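Search the Help Board
Search all topics
Filed under: Kitchen & Home > Cleaning > Stains and smells

Tea stains that laugh at dish soap

Virgil Munteanu

I drink black tea the way other people breathe, and every mug I own now has a brown lining that looks like the inside of an old pipe. Dish soap does nothing. The dishwasher does less than nothing -- it seems to bake the stuff on. My sister is coming Saturday and she is a person who looks into cups before she accepts them.

I've got stoneware, two enamel camping mugs and one fancy glazed thing from Undholm that cost more than my shoes. Is there one method that works on all of them, or do I have to learn chemistry? We have very hard water here, if that matters. I'd also like to keep the glaze.

Leilani Schumacher

Hard water matters a lot. The tannins in the tea grab onto the minerals, and what you've got is closer to scale with a tan than to a plain stain. That's why soap just slides over it.

Baking soda first. Put a spoonful in the mug, add enough water to make a paste, and rub it around with a damp cloth. Don't use the green side of the sponge on the glazed one. Give the paste ten minutes if the ring is an old one, then rub again. For stoneware and enamel that's usually the end of it.

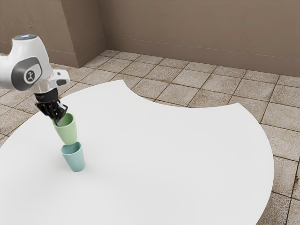
If the ring is still there after two rounds, go to denture tablets. One tablet, hot water to the brim, leave it overnight, rinse it like you mean it. A box costs next to nothing and you get to find out what the pharmacy clerk thinks of you.

Citric acid also works on the mineral part, but keep it away from the enamel mugs if they're chipped, or you'll trade a tea stain for a rust spot. And skip bleach altogether. I used it once on a teapot and drank swimming pool for a week.

Afterward, rinse the mug right when you finish your tea. I know. I don't do it either.

Abelardo Ulloa

salt and half a lemon. my grandmother did it, never bought a tablet in her life. also why are you letting your sister inspect the cups

Mircea Bucur

Seconding the baking soda, with one addition: check the glaze on the expensive one for fine cracks before you soak it. If it's crazed, the tea has gone in under the surface and no amount of rubbing will get at it. I have a bowl like that. It holds keys now.

A filter jug slows the whole business down if your water is bad. Mine is 200 on the test strip and the rings come back in days without one. With one I get most of November.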